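Vesville: who had the sealed letter after the regent died?

Jyoti Tripathi
Posted in Period Dramas, spoilers through the end

I finished Vesville on Numel last week, all 68 episodes, and I'm still stuck on the sealed letter. My mother watched it with me and we disagree, so I'm asking people who know the show better than we do. I did search the older threads and they mostly argue about the wedding.

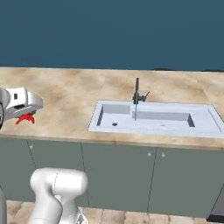
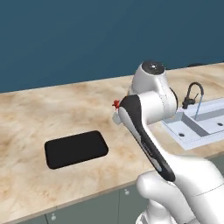
Who was holding the sealed letter between the regent's death in episode 17 and the trial, and why didn't that person use it to stop Lord Brestach from taking the throne?

The way I understood it, the old king wrote the letter naming his younger daughter as heir. The regent hid it. Then the regent is poisoned, his study is searched, and it isn't there. After that it's hardly mentioned for a very long stretch, and suddenly the salt merchant's widow walks into the trial and puts it on the table. My mother says the widow had it all along. I think it was the chaplain, going by the way he acts at the funeral.

I watched with English subtitles and some of the court scenes went by fast, so I may have missed a line. Spoilers are fine.

Hưng Lại

The chaplain had it first, then the widow. You're both partly correct.

The regent gives it to the chaplain the night before he dies. You don't see the letter change hands. What you see is the regent asking him to take "the prayer book I no longer read" and the chaplain leaving with it under his coat. The letter is sewn into the binding. This is confirmed much later when the chaplain is in prison and tells the younger princess that he carried her father's words in a book for two winters and never opened it. The subtitles on Numel give that line as "I carried your father's book," which is probably why people miss it. The word he uses can mean a book or a written message.

As for why he didn't use it, there are a few things going on.

First, he doesn't know exactly what the letter says. He knows it's about the succession and that the regent was killed over it. He doesn't know which daughter it names. At that point the older princess is still engaged to Brestach's son, so if the letter named her, bringing it out would have handed Brestach everything he wanted.

Second, the seal. The old king's seal was broken up at his burial, and the only people who could swear the mark was genuine were the regent and the seal keeper. The regent is dead and the seal keeper has run off to the coast. Without one of them, Brestach would have called it a forgery and hanged the chaplain the same afternoon. That is the reason the story spends so much time on finding the seal keeper. A lot of viewers found those episodes slow, and I did too the first time, but the trial can't happen without him.

The widow gets the book when the chaplain is arrested. The guards sell off his belongings in the market and she buys the lot. There's a short scene where she pays 900 silver for a crate of old clothes and candlesticks and the seller laughs at her. She was paying that much to keep Brestach's steward from outbidding her. He's standing behind her in a gray cap and it's easy to miss him.

So your mother is right that the widow had it at the end, and you're right that the chaplain was hiding something at the funeral. He has the book with him there.

One thing I can't explain is how the widow knew to buy the crate. Some people say the chaplain told her through the window of his cell. I've watched that scene again and he only talks to her about the price of salt – it could be a code, but the show never says so.

Madhu Nigam

It was the widow. She's related to the old king on his mother's side, it's in the book the series is based on. I haven't read the book but my sister has. I don't think the chaplain was that important, he just disappears after a while.

Also Brestach did know the letter existed, so he would have killed anyone who showed it. That's all there is to it really.

Tarun Garg

Adding to what Hưng wrote, since the question of what Brestach knew came up.

Brestach knows there is a letter. He does not know it left the study. When the search finds nothing, his steward tells him the regent must have burned it, and there are ashes in the grate, so he accepts this. The ashes are from the regent's own letters to his wife, which he burns in the opening scene of the same episode. From then on Brestach acts like a man who is safe. He stops having the chaplain followed, and he lets the widow keep her trading rights. When he has the chaplain arrested later it's for the sermon about the grain tax, and has nothing to do with the letter.

If you want to rewatch only the scenes that matter, I'd go with the regent's last supper, the funeral, the market sale, the prison visit and the trial. The prison visit is in two halves with a long battle in between, so don't stop at the first half.

I don't agree that the chaplain wasn't important. He doesn't disappear, he's in the last episode for a minute, sweeping the chapel steps when the new queen rides past. He has a beard by then.

Comments

Jyoti Tripathi
Thank you, this clears it up. I went back to the market sale and the man in the gray cap is there, and he even puts his hand up once. My mother says she's still counting this as a win for her.

Sarla Uniyal
Does anyone know if the version on the Tiwari discs has better subtitles? The Numel ones leave out most of the songs too.

Tarun Garg
Sarla, the Tiwari set translates the songs and gives the prison line as "your father's words." It does cut the previews at the end of each episode.

Madhu Nigam
My sister says in the book it's a cousin of the widow who is related to the king, so ignore that part of my post.

Hưng Lại
The cell window scene is still bothering me. If somebody who understands the original dialogue could listen to the salt conversation and say whether the prices mean anything, I'd like to know. It comes right after the grain tax sermon.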